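The Week Between

The heat in the Oscombe building was turned down over the holidays to save money, and Yaneth Llanos came in wearing two sweaters and the hat her sister had given her on Christmas morning, which she had promised to wear and which, to her surprise, she liked. She let herself in by the loading door, said good morning to the dark (a habit from her first job, on a night shift, where there had usually been somebody in it) and went down the row switching on lights until she got to bay 4.

Bay 4 was the kitchen. It had a real countertop and real wallpaper, and over the years it had collected the sort of things kitchens collect. The arm stood in front of it, folded up for the break like a heron, with its gray jacket zipped to the shoulder. Its nameplate said Skomar and a string of numbers, and most people in the building called it the Skomar. Crescencio Barrera, who had bolted it to the floor and leveled it with shims he cut himself, called it the old lady, and by now Yaneth did too, though only when they were alone with it.

She was hanging up her coat when he came in behind her with a thermos under each arm.

"You said nine," he said.

"It's ten to."

"I've been in the truck since eight thirty. I didn't want to crowd you." He put the thermoses down on the bench, side by side, and turned both handles to face out. "One is coffee and one is soup. I forgot to mark them, so we're going to have to be brave."

He had retired in May. There had been a cake, and a speech by Luzius Koller that everyone agreed was better than the cake, and then on the Monday after there had been the plain fact of his stool with nobody on it. He'd told Yaneth to call if anything came up with the gripper. She had held off seven months, out of pride mostly, and then the gripper had started dropping bags.

It dropped only the thin stuff. Give it a jar or a box and it was as good as ever, you could hear the fingers close and stop with that small flat click. But a plastic bag would slide, or the two fingers would meet with the film folded between them and one would arrive a hair before the other. The log said 3,031 grips since the last service, and the book wanted the fingers off at 4,000, so according to the book nothing was wrong, and Luzius, who was a kind man but did love the book, had written "monitor" on the work order and gone skiing.

"Let me see her hands," said Crescencio.

Yaneth put the cell in maintenance, turned the key, took the key out and hung it around her neck on its red cord. He watched her do it and didn't say anything, and she was more pleased by that than she'd been by anything in the speech. Then she brought the arm down slowly on the pendant until the gripper hung at chest height between them, and he put on his glasses, the ones held at the hinge by a twist of wire, and looked at it for so long that she poured out a cup from the left-hand thermos to have something to do. It was soup.

"Pads are all right," he said at last. "Bit shiny. Who's been cleaning them?"

"I have. Alcohol, every Friday."

"And before you it was me, and I did it every other Friday, so that's one thing you're better at. What about the screws?"

"I checked the torque on all of them."

"On all the ones you can see," he said, and he said it nicely, and he got the small driver out of his shirt pocket, where it had apparently gone on living right through retirement.

There was a cover on the back of the gripper, thin as a playing card, with two screws no bigger than grains of rice. Yaneth had always taken it for a label plate. Under it was the carrier for the left finger, and when he took the tip between his thumb and forefinger and rocked it, she could see it move. It was hardly anything. You'd forgive a door for that, or a drawer. He had her do it too, then the right one, then the left again, until her fingers knew the difference without her having to look.

"Noltska made these for about a year with a brass bushing," Crescencio said, "and then they changed their minds and didn't tell people. I wrote it down somewhere."

"Where?"

He thought about it. "On the inside of the cabinet door in Bermúdez's old office."

They went and looked. The office was a storeroom now, and they had to move a floor polisher and a box of tinsel to get at the cabinet, but it was there all right, in pencil, in his square handwriting, with the part number and the words TWO IN THE COFFEE CAN. The coffee can took them the better part of an hour. It had traveled to the paint cage, and from there to the shelf over the sink, where somebody had been keeping tea bags in it on top of the bushings. Yaneth laughed so hard she had to sit down on the polisher.

The job itself was short, the way those jobs are once you've found everything. He let her do it. He sat on his stool with the cup of soup and told her which way the spring would jump, and it jumped that way, and she caught it against her sweater. The old bushing came out with a ring worn into one side that you could feel with a fingernail. She put it in an envelope for Luzius and wrote on the front, Monitored.

Then the new one went in with a smear of grease, and the cover went back over it, and she zeroed the fingers against the gauge block, once and then again for luck. Crescencio wanted to see them work on something thin before he'd let her close up. So she turned the key back, stepped behind the yellow line and dragged him behind it by the sleeve, and sent the arm down to the front of the counter at the slowest speed it had, with the wrist camera up on the monitor between them.
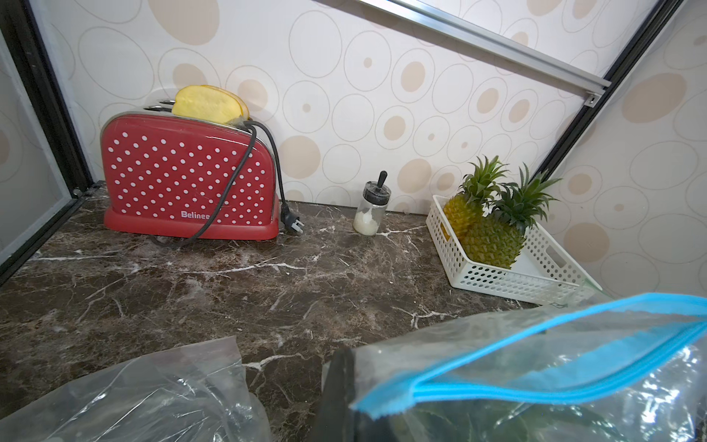 Bay 4 from the wrist camera: one finger down against the zip-lock bag, the pineapples in their basket behind.

"There's my toaster," said Crescencio.

"It's not your toaster."

"I picked it out. Luzius wanted a plain one. I told him, if we've got to look at it every day, let it have polka dots." He leaned closer to the monitor. "Who leaves the cord like that, hanging over its face? You can hardly read the Belinee."

"That's how the layout sheet has it."

"Well, the layout sheet was raised in a barn."

She sent the fingers together, and they closed, and she listened for it the way he had taught her to in her first week, with her head down and her eyes off the work. One click. She opened them and closed them again. One click. With the bad bushing it had been making two for weeks, so close together that she'd taken them for a single sloppy one, and now that she had the clean sound in her ear she could hardly believe she'd missed it.

They ran it till lunchtime. The bag went up, and over, and down, and Yaneth kept a tally on the back of the work order, and now and then Crescencio would say "hm" in a way that could have been about the arm or about the soup. It dropped one, early, and he made her wipe the pads, and after that it didn't drop any more.

When she'd parked it she opened the service book to write it all up. She had nice handwriting and took her time. Friday, December 27, 2019, she put, and then the grip count, and the part number off the cabinet door, and a drawing of the cover with an arrow to each of the tiny screws, so that the next person wouldn't take it for a label plate. She wrote where the other bushing was. She had put it in a proper bin with a proper tag, and moved the tea bags to a jar. Under "Work performed by" she signed her name, and then she turned the book around and slid it along the bench to him.

"I don't work here," he said.

"Sign it anyway."

He patted himself down for a pen, found the driver again, and had to borrow hers. He signed the way he'd always signed, a big C and a long line like something being dragged.

"You could have called in the summer, you know," he said, still looking at the page. "I painted the garage twice."

"What color?"

"Same color."

She unscrewed the other thermos and divided what was in it between the two cups. It was also soup. He looked into his cup, and then across at her in that hat, and said there was a diner still open out by the highway if she could stand to ride in the truck, the heater being what it was. Yaneth said she'd worn two sweaters for a reason, and went to get the lights.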